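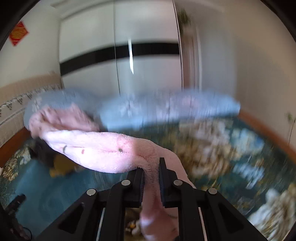

Talks > Speaker notes > Textiles and claims

Filed under: Household, Labels, Talk scripts

What "soft" means on a label – notes, Usman Jatoi

Open cold. No hello, no slide. Ask the room: who has bought a throw in the past year because the tag said it was extra soft? Wait for hands. Then: who could say what it was softer than?

Move on before anyone answers.

Start with the Flurnico blanket. The tag says "up to 2 times softer." Read it out slowly. I wrote to the company in March and asked what the number was measured against. The reply thanked me for my interest in comfort. I wrote again. Same reply, different signature.

My guess is that somebody rubbed two swatches and liked one. That may be a fair way to pick a blanket. It's a poor way to get a number.

Slide 2. Hand feel. There are lab methods for parts of this: how easily cloth bends, how much it squashes, how much drag there is when something slides over it. Go slowly here, last time I lost the back rows. None of those is softness. They are things that tend to go along with what people call soft, and which one matters most depends on who is touching it and what they touched before.

(If someone brings up thread count, say it's for woven sheets and tells you little about a fleece. Don't get drawn in. Last time it ate the whole Q and A.)

Slide 3. The Hendeck survey. They say 1298 shoppers preferred the treated fabric. Questions I'd like the audience to ask out loud:
– preferred it to what?
– was it washed first?
– who picked the samples?

The leaflet answers none of them. I'm not saying the result is wrong. I'm saying I can't tell, and neither can the shop that printed it on a card by the register.

Slide 4. Washing. This is where I get grumpy. A lot of new fabric has a finish on it that makes it feel nice in the store, and finishes can wash out. Most of the claims I've collected don't say whether they apply on day one or a year later. Prikanitz does say: "tested as new." Give them credit for printing it, then point out how small they printed it.

Pass round the Qureshi swatches now. One treated, one plain, backs marked A and B. Don't say which is which. Take a vote, write it on the board, and turn them over only at the end. If the vote goes the way the label says, fine, admit it. It did in one room and I was annoyed for a week.

Slide 5. Price. The treated version costs more in every store I checked. Maybe it costs more to make. I asked for that too and got a coupon.

If short on time, skip straight to the swatches.

Close on the checklist: softer than what, tested by whom, before or after washing. Leave it on the screen during questions. Collect the swatches at the door – B went missing last time.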